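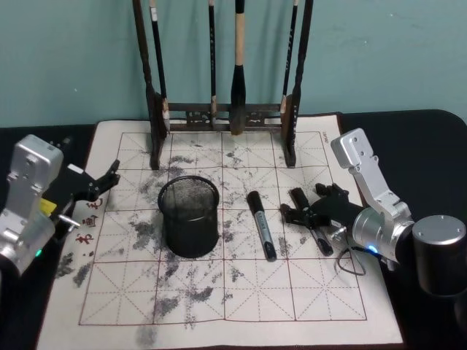
**Is a water-writing cloth worth buying?**

It depends on what you think it does. Sellers like to say one sheet replaces 1,000 pieces of paper. I doubt anyone has checked. It's fine for learning where strokes go, and poor for learning how ink behaves.

**What about the smudges that stay behind?**

Keep real ink off the cloth. Rinse your brush until the water runs clear before you switch back, and then rinse it again. Washing a stained cloth with soap has never done much for mine.

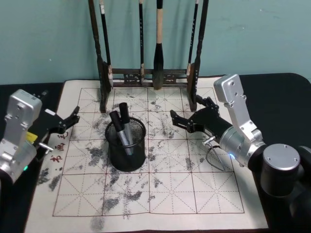
**Do beginners need the grid?**

Most do, for a while. The dashed lines show you where the center of a character falls, and that's the first thing people get wrong. Snežana Obradović moves her students to blank sheets after 5 lessons – too early, if you ask me.

**Why hang brushes at all?**

The usual claim is that a brush dried upright, tip up, lets water run into the ferrule and loosens the glue. That part I believe. The claim that a carved rack does the job better than a nail and a loop of string, I don't. Racks look good and keep brushes off the table. 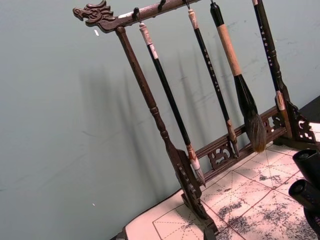 Price is a separate matter. The Weidemann catalog lists a rack at 184 dollars and a plainer one for less than half that, and both hold the same brushes.

**Can I keep pens and brushes in one cup?**

Pens, sure. A mesh cup is good for markers. Wet brushes should hang until they're dry all the way through, and thick ones take longer than you'd expect. 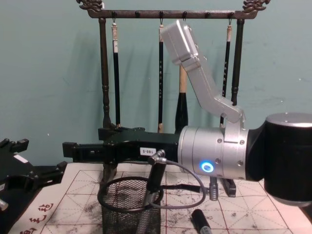 ## Ordering and returns

**Do you take back used brushes?**

Only if the head has come loose. Write to Sorin Lungu at Bereo and say which brush it was.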